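Pletano bench log: the cable snag and what we changed

Posted Sunday, January 22, 2023

A gallery from the Pletano bench, our two-arm packing set-up in the Cáceres workshop. The job is a simple one. The arms put small stationery items into a cardboard box, close the lid and push the box to the edge of the table. It ran without much trouble through the autumn, and then this month it stopped in the middle of a run with a fault we had not seen before.

Several people who use the same kind of bench have asked what happened, so the notes are set out under headings, with the picture in the section on the working layout. The short version is that a cable loop on the right arm caught on an open lid, the arm kept pulling, and the wrist connector came half out of its socket. No one was hurt. One connector was replaced and one box was torn.

The fault

The run was set for 2000 cycles over a few days. At cycle 812 the right arm was lifting away from the box after placing a marker. The loop of cable that runs from the gripper back to the elbow had dropped lower than usual and went behind the lid flap. When the wrist turned, the loop tightened against the cardboard.

The box came off the table with the arm. The controller read the extra load as a heavy item and carried on with the move. A moment later the gripper signal dropped out, the fingers stayed where they were, and the arm went to its hold position with the box hanging from the cable.

The stop

The arm did not stop on its own as soon as it should have. The load limit had been raised in the autumn for a different job with heavier parts and had never been put back. It was the lost signal that ended the move, four seconds after the snag. The person at the desk pressed the stop button at almost the same time.

We have treated this as a safety matter and not only a broken part. Someone reaching in to free the box would have had a hand between the lid and the wrist while the arm was still holding load. Our rule was already to cut power before reaching in, and it was followed, but the rule was only written on a sheet in the drawer. It is now fixed to the wall by the door.

The cause

There were three things wrong, and any one of them alone would probably have passed unnoticed.

The cable tie at the elbow had slipped along the link, which gave the loop more slack at the gripper end. The boxes were from a new batch supplied by Valtier, with a taller flap than the old ones. And the load limit was wrong, as above. The tie had been checked at the start of the run, but not after that.

The left arm was not involved. Its cable lies along the table and does not pass over the box at any point in the cycle.

The working layout

The picture for this section has the box open between the two arms, with the right gripper close beside it. The right arm's cable makes the wide arc over the top before it follows the white link down to the elbow, and the flap stands up on the far side.

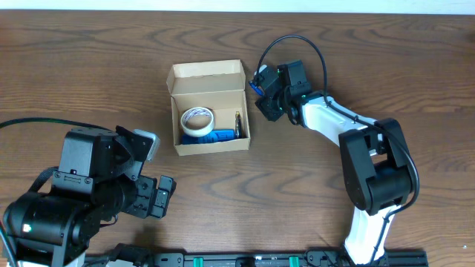

Changes to the cable

The single tie has been replaced by two clamps with rubber inside, one at the elbow and one halfway along the upper link. The loop has to be long enough for a full turn of the wrist, so it can't be removed altogether. We measured it with the wrist at both ends of its travel and marked the clamp positions in paint pen. If a mark no longer lines up with its clamp, the run does not start.

Changes to the program

The load limit is back to the value for light items, and it now belongs to the job file. Loading a different job loads a different limit. The arm also lifts straight up to clear the flap before the wrist turns, where it used to do both together. This makes each cycle a little slower.

There is a pause every 200 cycles for somebody to look at both cables and the lid. The run waits until the check has been entered in Pidow, the logging program we use for the bench.

Still to do

The old connector is being kept so that we can look at the latch. It may have been worn before the snag — we can't tell from the outside. The full run will be started again from zero once the spare cable has arrived, and the results will go on this page.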